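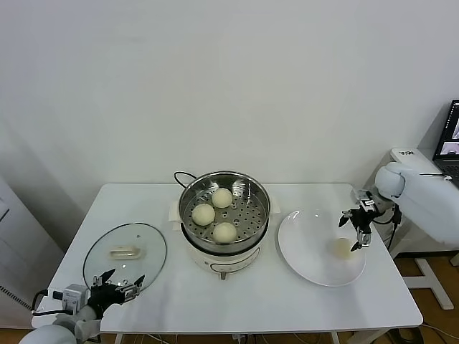

Kitchen Assistant, Steamed Buns (Part-Time)

Dinlow is looking for a kitchen assistant for its breakfast counter in Brernthorpe. The work is mostly steaming, plating and cleaning up. You do not need restaurant experience, but you should be comfortable handling hot food and standing for a full shift.

The job

You will steam buns in small electric steamers, move them to plates and bring them to the counter. On a normal morning we sell almost 100 buns. You will also wipe down tables, wash plates, lids and steamer trays, and change the paper under the pots.

New staff train for 2 mornings with Rhodri Prosser before working a shift alone. Training is paid at the full rate. We start with small batches on a single steamer, with the plate set to the right of the pot.
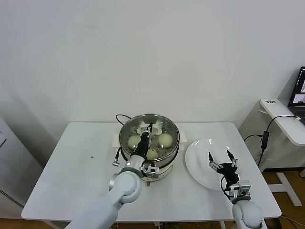
Three buns on the steamer tray, with the plate beside it.

Hours and pay

Shifts run from early morning until the lunch cleanup, 5 days a week. Weekends are off. Pay is hourly and is discussed at the interview. Staff eat breakfast free on the days they work.

What we ask for

You must be able to start on time and lift a full stockpot. A current food handler card is required by your first shift. If you don't have one, tell us when you apply and we will send you the course details. Closed shoes are required. Aprons and oven mitts are provided.

How to apply

Bring or mail a short letter and the names of two references to Kipchumba Shemweta, Dinlow, 133 Jinura Street, Brernthorpe. Please say which mornings you can come in for a trial. Applications close Monday, July 28, 2025. A second position, covering the winter season, will open in November.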